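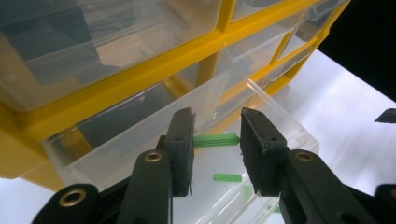

Thitima Saengthong

Stevstead Bench Sessions: call for participants

We are looking for people to take part in a set of small-parts sorting sessions at our room in Stevstead, starting in September. The work is done sitting or standing at a table, and consists of putting small plastic building pieces into drawers and taking them out again. You do not need any training. You do need patience, because the pieces are small and the task is repeated many times.

What the work involves

Each session is built round a small drawer cabinet of the sort people keep screws and fuses in. You will be given a tray of loose pieces and a printed card. The card tells you which drawer to open, which piece goes in it, and whether the drawer is to be left open or pushed shut. When the card is finished you call out "done", the table is reset, and you get the next one. Most people get through 33 cards in a session once they have the hang of it. There is no bonus for going faster and we would prefer that you didn't.

Some cards ask for the opposite: find a given piece in a drawer, take it out and put it down on the table. These are slower. Long pieces and short pieces sometimes share a drawer, and you may need to draw it well out to get at the one you want.

Please read the card before you touch anything. A piece put in the wrong drawer is not a problem, but leave it there and say so. Do not correct it yourself.

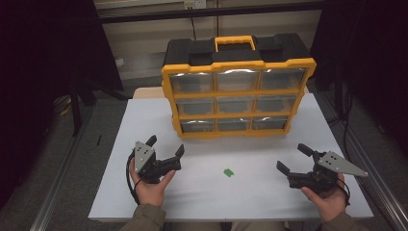

Call no. 7

The cabinet

The one used for most sessions has nine drawers, three rows of three, with clear fronts and a yellow surround. There is a handle on top but participants are asked not to lift or move it. The drawers are light and will come right out if pulled hard -- if that happens, put the drawer down flat and call someone over. The table is white, and we keep it clear of bags, phones and drinks.

Who can apply

Anyone aged eighteen or over who can work with both hands at table height for up to forty minutes at a time. Glasses and contact lenses are fine. You should be able to tell green, yellow and grey apart under indoor light. If you are not sure, ask for the short colour check when you write and we will do it on your first visit.

Left-handed applicants are very welcome. We had too few in the spring.

We cannot take people who did the Flukeo sessions earlier this year, as the cards are the same. Those who took part in Plukia may apply again.

Hours and pay

A session lasts two hours with a break in the middle. Morning sessions start at 9.30 and afternoon sessions at 1.45. We ask for at least four sessions from each person, and they need not be in the same week. Payment is by bank transfer at the end of the month in which you attend, and bus fares within Stevstead are repaid if you keep the ticket.

Tea, coffee and biscuits are in the corridor.

What to wear

Sleeves that stay put at the wrist, or that can be pushed up. No bracelets or large rings. The floor is carpeted and any sensible shoes will do.

How to apply

Write to Thitima Saengthong, Room 1222, Sheikh Building, Stevstead, or leave a note at the front desk marked "Bench Sessions". Give your name, a telephone number, which hand you write with, and the times of day you can manage. There is no form and we do not need a CV. You will hear from us either way, normally within a fortnight.

Places are given in the order that suitable replies come in. If the September sessions are full we will ask whether you want to be kept on the list for the next round.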